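Ribbed pads versus flat pads, part two
September 9, 2024

The Kandgate fingers came back from the printer in March and sat in a drawer until I had a controller that could hold a steady closing force. The Clurau board does that, so I have finally been able to compare them properly with the flat silicone pads I'd been using on the same arm.

Setup is unchanged from part one. Same arm, same wrist camera, same parallel gripper body. The only thing swapped between runs is the pair of fingers, plus the tool offset in the config, which I forgot the first time and had to throw out a morning of logs.

Each set got 78 grasps across the same mix of household items. I counted a grasp as good if the object was lifted clear of the table, held through a slow wrist rotation and set down upright. Anything that slid in the pads during rotation went down as a slip, even if it stayed in the gripper.

The flat pads did well on boxes and anything with parallel faces. On round, smooth walls they were fussy about centring. A few millimetres off and the object would roll toward the fingertips as the gripper closed. The ribbed pads were much more forgiving there. The grooves run vertically, so they resist that sideways roll, but they do less than I expected against an object sliding straight down. If I print another set I'll try a crosshatch.

Closing force mattered more than pad texture on thin-walled items. I ended up with 3 force presets in the controller and picked one per object by hand. Automatic selection from motor current is on the list, but the current reading on this board is noisy at low speed and I don't trust it yet.

The other change is visual. The black Kandgate fingers take up more of the wrist camera's view than the old ones, and they fill both bottom corners even when fully open. I masked those areas out before running the detector. It still had trouble with the amber cup, probably on account of the translucent walls, and a pump bottle standing close to it would sometimes get merged into the same box. 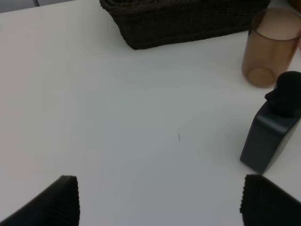

Moving the start pose back along the camera axis fixed most of the merging. It costs around 2 seconds per cycle, and I can live with that. I also locked the white balance, as the auto setting drifted whenever a large dark object came into view and the colour thresholds went with it.

For now the ribbed fingers stay on the arm. The flat pads go back on for boxes. Next up is the Jonulham quick-change plate, assuming the bolt pattern matches the drawing this time. Config files and the finger offsets are in the usual folder.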